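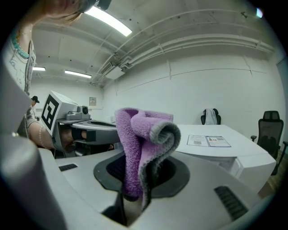
Can a machine clean your kitchen yet?

It can clean small parts of it, slowly, if a person stays near. For the whole kitchen you must still wait.

I went to Purkari in November to see how far the work has come. The company Moreira has two rooms there, and inside them people teach household chores to robots by doing the chores themselves, with grippers held in the hand. A cloth is picked up, folded, put down, picked up again. It is quiet work and it asks for patience. The goal is 3,000 recorded chores for each task, and for wiping they had reached 3,276 when I visited, because wiping is harder than anyone had planned.

A cloth has no fixed shape. It hangs differently each time you lift it, and the machine must guess where the corner went. A cup is much easier. On a factory floor, where the same part arrives in the same place, robots have done well for many years. At home nothing arrives in the same place. 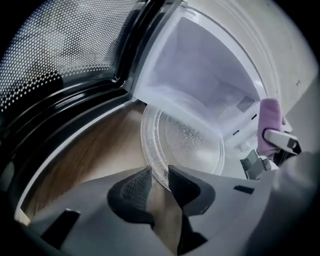 The glass plate and a pink cloth, both held by grippers, at the open microwave.

The microwave is the chore I would give away first, so I asked about it. A person takes out the plate without thinking. A robot must find the edge of clear glass, which its cameras see badly, and then hold it firmly but not too much. In the test I watched, Moreira's arm needed 12 minutes for a job that takes me 2. It left a spot in the corner — I leave one too, sometimes.

Prorkier, a smaller firm, has chosen another way. Its Rotwood machine does only laundry, and only towels. I saw it fold a pile of them in the afternoon, neatly, and stop when it met a sock. Its makers were not ashamed of this. They would like to sell a robot that does one thing next year, and think about socks later.

For now I have bought a new sponge.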